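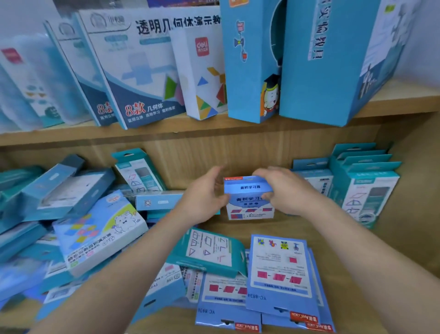

Figura 4. Arrumação do nível inferior da estante de material didático de matemática. A caixa segura pelas duas mãos traz o título «面积学习器» na aba e na face frontal.

4.2 A prateleira de papelaria como tarefa de referência

Entre as tarefas de loja que considerámos, a arrumação de embalagens leves numa estante foi a que mais nos surpreendeu. À partida parecia a mais fácil do conjunto: objetos de poucos gramas, nenhum líquido, nenhuma peça cortante, uma superfície horizontal de madeira clara à altura dos braços. Bartoš tinha-a proposto como exercício de aquecimento para o Kusavell, o nosso manipulador de dois braços, antes das tarefas de cozinha descritas na secção 5. Acabou por ocupar uma boa parte do projeto, e com muito proveito.

A dificuldade começa na perceção. Na Figura 4, as embalagens partilham quase todas a mesma paleta de azul, verde-azulado e branco, e várias mostram contornos de paralelogramos, triângulos e trapézios. Para um detetor treinado com artigos de supermercado, onde cada marca procura distinguir-se da vizinha, esta é uma situação adversa. Um cartão parcialmente tapado por outro do mesmo tipo forma com ele uma mancha contínua, e o contorno impresso de uma figura geométrica compete com o contorno verdadeiro da embalagem. O Kusavell tomou várias vezes um triângulo impresso por uma peça solta e tentou agarrá-lo. Foi um erro muito instrutivo! Levou-nos a introduzir na segmentação um termo de profundidade que antes julgávamos dispensável, e que hoje usamos em todas as tarefas.

O segundo problema é mecânico. As caixas pequenas de cartão admitem uma preensão por lados opostos, com força moderada, e nesse caso a pinça Havon comporta-se bem. Já os blisters com aba de pendurar têm uma parte rígida e outra que cede, e o centro de massa raramente coincide com o centro da face visível. Uma pessoa resolve isto sem pensar, ajustando os dedos enquanto levanta o objeto. O nosso controlador precisa de uma estimativa explícita, que refaz durante os primeiros centímetros de subida; se a embalagem roda mais do que o previsto, volta a pousá-la e escolhe outro ponto de contacto. Akbari chamou a este comportamento «hesitação útil», e o nome ficou.

Avaliámos o sistema em 65 episódios, realizados em maio numa réplica da estante da papelaria Garcia montada no laboratório. Cada episódio partia de um monte desordenado de 15 embalagens e terminava quando todas estivessem de pé, com a frente voltada para o corredor, ou quando se esgotasse o tempo. O operador só podia intervir por razões de segurança. Contámos como sucesso parcial a embalagem que ficava de pé mas invertida, um caso bastante frequente nos cartões cuja parte de trás também é ilustrada.

Os resultados dividem-se com nitidez segundo o tipo de embalagem. Com caixas, o Kusavell aproxima-se do que esperaríamos de um principiante cuidadoso: é lento e deixa folgas desiguais, mas o resultado seria aceitável numa loja. Com os cartões finos sobrepostos, a preensão falha muitas vezes à primeira tentativa, sobretudo quando o cartão está deitado e a ponta dos dedos não encontra aresta por onde entrar. Introduzimos então um movimento de arrasto até à borda da tábua, inspirado no trabalho de Bloxham sobre talheres, e a melhoria foi imediata. Ver o braço puxar um cartão dois ou três dedos para fora da prateleira, virá-lo e encostá-lo à fila foi um dos melhores momentos do projeto – admitimos que houve aplausos.

Resta o uso coordenado das duas mãos. Nas duas figuras desta secção, a embalagem está segura por ambas, uma de cada lado. Para o robô, uma preensão deste tipo fecha uma cadeia cinemática, e os erros de calibração entre os braços traduzem-se em forças internas sobre um cartão que amassa com facilidade. Limitámos essas forças com um controlo de admitância em que um braço conduz e o outro cede. A solução é conservadora e reduz a velocidade, mas em toda a série de ensaios só 4 embalagens ficaram vincadas.

Há ainda uma questão de critério, que Vávra levantou na revisão interna e que nos parece subestimada na literatura. Quando é que uma prateleira está arrumada? No nível intermédio da Figura 5, à direita, as embalagens azuis formam uma longa fila de pé, encostada ao painel de trás, enquanto sob as mãos e por detrás delas há um amontoado em que umas estão deitadas, outras de pé e outras inclinadas. Qualquer pessoa aponta sem hesitar a parte arrumada. Escrever essa preferência como função de custo exigiu 8 versões, e a que adotámos combina a orientação da face, o alinhamento das arestas superiores e o agrupamento por modelo. Este último termo depende da leitura do texto impresso e continua a ser o mais frágil: basta uma dobra ou um reflexo no plástico para que dois cartões iguais sejam atribuídos a modelos diferentes.

Figura 5. Embalagem azul-clara segura com as duas mãos diante da estante; à direita, fila de embalagens já na vertical.

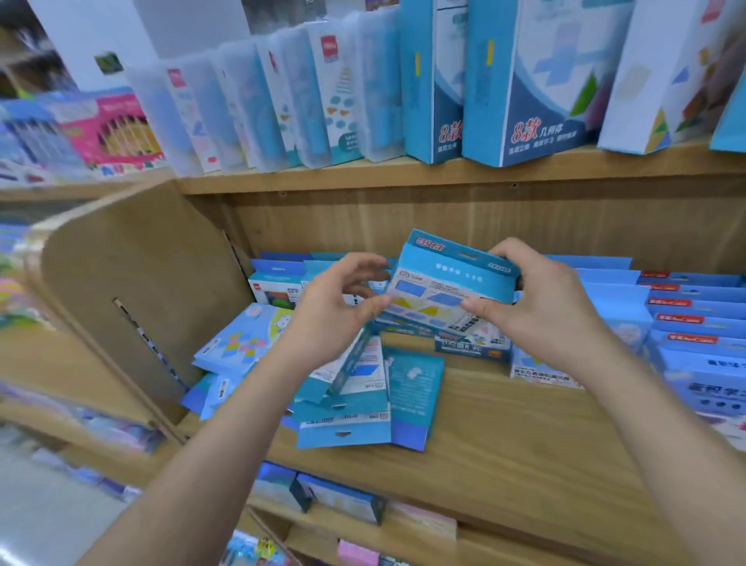
4.3 Transferência para tarefas domésticas

O controlador afinado na prateleira foi depois aplicado, sem novo treino, à arrumação de uma despensa do conjunto Mindov. As caixas de cereais e de chá não trouxeram dificuldades, e o movimento de arrasto revelou-se igualmente válido para saquetas pousadas numa superfície lisa. Os sacos de arroz ficaram fora do alcance do método, por se deformarem por inteiro durante a subida; Beneš trabalha neste momento num modelo de contacto próprio para eles, que será integrado na próxima versão do Kusavell.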